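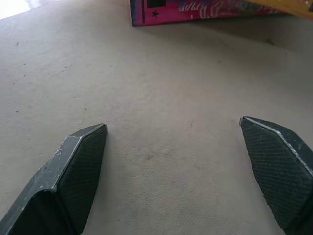
Fine crosshatching on the grip faces, with wear along the edges.

Leave the Tronddale where she is

Every August somebody proposes raising the Tronddale. She went down off Kerslake with 4,000 sacks of flour and has been on the lake bottom ever since. The latest plan comes from Keabetswe Pillay, who wants the hull in a shed by the harbour and 500 visitors a day through the door.

I think it's a mistake. Cold fresh water keeps old timber well. Air doesn't, and a hull that size needs years of spraying before it can dry. The town couldn't keep the roof on the Platier, and she was a tug.

Folasade Nwankwo has dived the wreck and would rather see mooring buoys put in, so boats stop dropping anchors on the deck. I'd pay for that. Put the names of the crew on a board at the breakwater, and leave the ship alone.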